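Forum > Arm cells > Faults and safety

Drops the pad when the plate has sauce on it

josue_p
Dish-wiping cell, two-finger gripper with rubbery fingertips, Flundetti controller. The sequence is pick up the pad, wipe the plate, return the pad. On dry plates it ran 600 cycles without a fault. Since Monday, with sauce on the plates, the grip opens partway through a wipe and the arm carries on as if it still had hold of the pad. There is no alarm. The log shows code 835 after the stroke has finished.
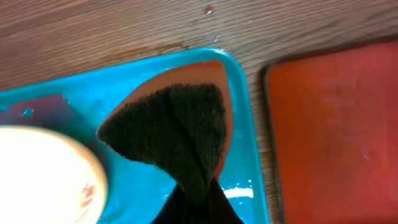

Grip force is at the default and I have not touched the width limits. The pad is folded before each pick, so the controller sees nearly twice the thickness it was taught. Has anyone had 835 arrive late like this?

tidewrack
835 is "object lost". It is only checked at the end of a move unless you turn on continuous checking, so the delay is normal. Your real fault is slip. Raise the force.

f_osman
I disagree about raising the force. We tried that on the Lins cell and it squeezed water out of the pad and made the slip worse. Fix the check first – an arm that carries on with an empty gripper is a safety matter, whatever caused the drop.

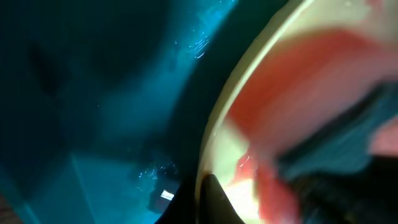
Wrist speed is the other thing to look at. Our drops all came in the fast approach, before any contact with the plate. If your wrist view smears as badly as the red does inside that pale rim, you are moving too quickly for a vision check to be any use. Halve the approach speed and run it again.

tidewrack
Halving the speed hides the fault. He still has a grip that lets go.

f_osman
It gives him a usable log. Then he can find the fault.

josue_p
Ran it both ways this afternoon. More force, same speed: dropped on cycle 100. Default force, half speed: dropped later, on cycle 1406.

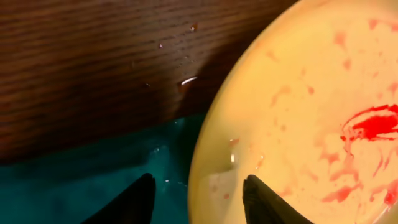
Continuous checking is now on and the arm stops within the stroke. I have also set a protective stop on any 835, with a manual reset. The cause of the slip is still open. I suspect the fingertips, but the spare set from Dasex has not arrived.

kelpline
Check the taught width as well. With a folded pad ours closed to the limit and held there with hardly any force. The display said "gripped" all the same.

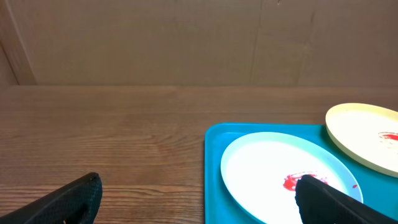 Jollari Users' Club – Handling and Gripping Section

josue_p
Width limit was set for a single layer. I have re-taught it folded and left the force at default. Will run it overnight with the guard closed and post the log.

tidewrack
Post the force trace too, please. The code on its own says very little.

Print this thread | E-mail this thread
This site uses cookies to keep you logged in. Accept | Settings
Contact the moderators | © Jollari Users' Club | Back to top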